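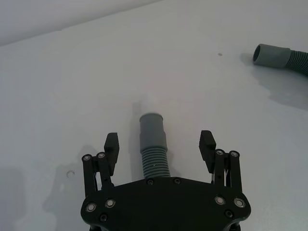 Lectura: 6 minutos

La célula no se arregla desde el portátil

Llevo una temporada larga discutiendo lo mismo con gente distinta y prefiero escribirlo de una vez. Deprisa, que mañana hay turno.

La tesis: una célula pequeña de manipulación, brazo, pinza, mesa y poco más, se cuida con las manos. Y casi todo lo que llamamos «fallo del modelo» o «fallo de percepción» es un tornillo, un rodamiento o una mesa sucia. Ya está dicho. El que tenga prisa puede cerrar aquí.

Los demás, sigo.

Nuestra célula en Fimthorpe coge extremos de manguera gris de desagüe. Cogerla por el manguito, llevarla, encararla. Suena a tontería y es una pieza malísima. El manguito es liso, lo de abajo es corrugado y se dobla donde le da la gana. Si la pinza cierra un poco alta, bien. Si cierra en la corruga, la manguera se queda torcida entre las yemas y el resto del ciclo ya es lotería. Una manguera de pie sobre una mesa blanca, además, con la pinza bajando abierta de par en par: desde la cámara de muñeca parece que sobra sitio por todas partes. No sobra. Que la manguera quede algo más cerca de una yema que de la otra significa que una toca antes, empuja, y la manguera se va hacia el otro lado antes de que llegue la segunda.

¿Se corrige por software? Claro. Todo se corrige por software, hasta que tienes siete correcciones apiladas y ninguna documentada.

En julio nos pasó exactamente eso. La pinza empezó a fallar el agarre por el lado izquierdo, no siempre, a ratos. Se tocó el offset. Mejoró. Se volvió a tocar. Mejoró otra vez, y empeoró en la otra punta de la mesa, que era de esperar. Svenja Ammann pidió parar y nadie quería parar porque íbamos con retraso. Paramos al final, a regañadientes (yo el primero). Svenja agarró los dedos con la mano, uno y luego el otro, y los meneó. El izquierdo tenía juego. Un paralelogramo con holgura en los pasadores deja de ser un paralelogramo, la yema cabecea al cerrar y lo que debería ser un plano contra el manguito es una arista. Diez segundos de menear un dedo. Habíamos gastado una tarde entera de offsets.

Lo que me fastidia no es el juego, las cosas se gastan. Me fastidia que los offsets siguieran ahí después. Se cambian los rodamientos, se aprieta, y la corrección que compensaba el dedo flojo sigue metida en la configuración compensando un dedo que ya está bien. Hubo que quitarla a mano y volver a calibrar. Esto debería ser norma escrita en todas partes: si abres la pinza, vuelves a cero. Sin discusion.

Segundo asunto, los tornillos. En la nuestra hay tornillos pequeños que se ven desde la cámara de muñeca, en la palma, cerca de los rodamientos. Me encanta que se vean. Se marca la cabeza con rotulador de par, una raya fina, y si un día la raya no coincide lo ves en la imagen sin bajar el brazo. Propuse hacerlo en todas las pinzas y me dijeron que era poco elegante. Pues sí. También es poco elegante buscar un M3 debajo de una mesa.

Hay una objeción seria, y me la hizo Nkechi Osagie, que de esto sabe más que yo. Dice que el mantenimiento manual no escala. Que con una célula vale lo de menear el dedo, pero con muchas necesitas que la máquina se diagnostique sola: corriente de motor al cerrar, tiempo hasta contacto, posición final. Y que si dependes de que Svenja tenga buenas manos, el día que Svenja se vaya te quedas sin mantenimiento.

Tiene razón en lo último. En lo primero, a medias. Miramos los registros de aquella época, 1.711 ciclos, y la deriva estaba en los datos, se veía, una vez que sabías qué buscar. Antes de saberlo aquello era ruido. La señal de corriente subía un pelín y la misma subida la daba un manguito más duro. Así que sí, registros, todos los que quieras – pero alguien tiene que haber tocado la avería al menos una vez para reconocerla luego en una gráfica. Nkechi no está de acuerdo del todo y seguimos discutiéndolo por correo. Bien.

Tercero: la mesa. Nadie habla de la mesa. Una mesa blanca y mate va estupendamente para el contraste con una pinza negra, y regular con una manguera gris, porque las sombras también son grises. Con luz desigual la sombra de la propia pinza cae al lado y es grande, más grande que la pieza. El segmentador se la come algunas veces. Aquí la gente propone entrenar con más datos. Yo propongo mover la lámpara. Probamos los paneles Skuva que teníamos de otro montaje, con difusor, y se quedó en nada el problema. Luego alguien se los llevó y volvió el problema. Los difusores no llevan etiqueta de inventario y esa es toda la historia.

Y limpiar. Las motas, las marquitas redondas que quedan en el tablero, todo eso la cámara lo ve igual que ve la pieza. No digo que una mota te tumbe la célula. Digo que pasar un trapo cuesta menos que la reunión sobre si la mota importa.

Lo del proveedor, rápido. Rodetti nos ofreció un contrato de revisión con dos visitas al año. No lo cogimos y creo que hicimos bien, aunque me lo discuten. Dos visitas sirven para cambiar lo que se gasta por calendario. El dedo flojo no mira el calendario. Prefiero ese dinero en un juego completo de dedos de repuesto en el cajón, ya montados y medidos, y dos personas que sepan ponerlos. Hoy tenemos el juego y solo una persona, que conste. La segunda soy yo y no me dejan solo todavía.

También pesó que Ung, el montaje anterior, estuvo bajo contrato y nadie de casa llegó a abrir aquella pinza. Cuando se acabó el contrato era una caja negra atornillada a un brazo. Literal casi.

Qué haría yo entonces, si me preguntan. Antes de arrancar el turno, menear los dedos. Los dos, con la pinza sin energía, por favor. Mirar las marcas de los tornillos por la cámara. Trapo a la mesa. Un agarre de prueba con la manguera de pie, siempre la misma manguera, guardada aparte, y comparar la posición de contacto con la del día anterior. Apuntarlo en algún sitio que no sea la cabeza de nadie. No llega a cinco minutos y lo he visto saltarse en todas las instalaciones por las que he pasado, incluída la mía.

Sé que suena a viejo de taller. Me gusta el software, vivo de él. Pero cuando el agarre falla y lo primero que hace el equipo es abrir una terminal, me entran ganas de esconder el teclado y repartir llaves Allen. Queda pendiente el tema de los cables dentro del dedo, que da para otro texto y tengo opiniones peores.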